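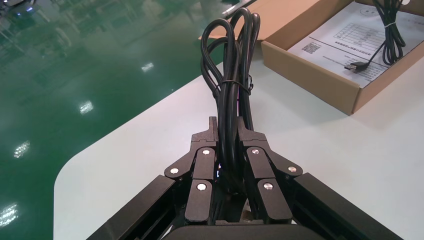

写真:Bultari工作室

ホビー用サーボの取り付けと調整のコツ

サーボを使った小物を作るとき、つまずきやすいのはプログラムより手前の作業です。ホーンの位置、ねじの締め方、電源の取り方。この三つを直すだけで収まる不具合がかなりあります。

ホーンは中立を出してから付ける
電源を入れ、中央の位置を指令した状態でホーンを差し込みます。電源を切ったまま手で回して合わせると、端のほうで可動範囲が足りなくなります。スプラインの歯が合わず少し斜めになるときは、ホーンを180度回して差し直すと、ずれ方が変わることがあります。残ったずれはプログラム側で補正します。

中央のねじは最後に締める
仮組みの間は中央のねじを入れずに動かし、ぶつかる箇所がないか見ます。ぶつかったまま通電を続けるとモーターが熱を持ち、樹脂ギアの歯が欠けます。うなり音が止まらないときは、すぐに電源を抜いてください。

ゴムブッシュをつぶさない
付属のゴムとハトメは、ハトメのつばがゴムの側、本体の下から入ります。逆に入れると台に当たる面が狭くなり、締めるほど傾きます。ねじはゴムが軽くふくらむところで止めます。

電源は分ける
制御基板の5V端子からサーボを何個も動かすと、動き出しの瞬間に電圧が落ち、基板が再起動します。サーボには別の電源を用意し、マイナス側だけ基板とつなぎます。作業場ではMathiasの電池ボックスにスイッチを足して使っています。電池が減ってくると震えが出るので、プログラムを疑う前に電池を替えます。

線の始末
可動部をまたぐ線は、いちばん伸びる姿勢にしてから長さを決めます。余りは40mmほしいところです。結束バンドは可動部のすぐ横で留めず、少し離して留めます。強く締めると被覆に食い込み、そこから切れます。延長したところは抜けやすいので、コネクタをテープで一周巻いておきます。

ねじのゆるみ
リンクの支点に使うねじは、動かすうちにゆるみます。ナイロンナットにするか、金属どうしなら中強度のゆるみ止め剤を一滴。樹脂の部品には付けないでください。種類によっては割れます。締めたあと、リンクが自重ですっと落ちるくらいがちょうどよい加減です。

小ねじの保管
M2とM2.6は見分けにくく、混ざると面倒です。Sesivardの仕切り箱(16マス)に長さ別に入れ、ふたの裏に表を貼っています。表は鉛筆で書くと、中身を入れ替えたときに直せます。外したねじは磁石付きの皿へ。ステンレスのねじは磁石に付きにくいので、皿を傾けないこと。

グリスの補充
金属ギアのサーボは、音が大きくなったら開けてみます。ケースのねじは四本とも長いので、ゆるめたあと本体を上向きに置いたままふたを外します。ギアの並びは外す前に写真に撮っておきます。古いグリスを綿棒で拭き、新しいものを歯の面に薄く塗ります。多すぎると軸のすき間からにじみます。

関連ページ
Ramadsideの卓上バイスを静かに使う
細いドライバーの先を整える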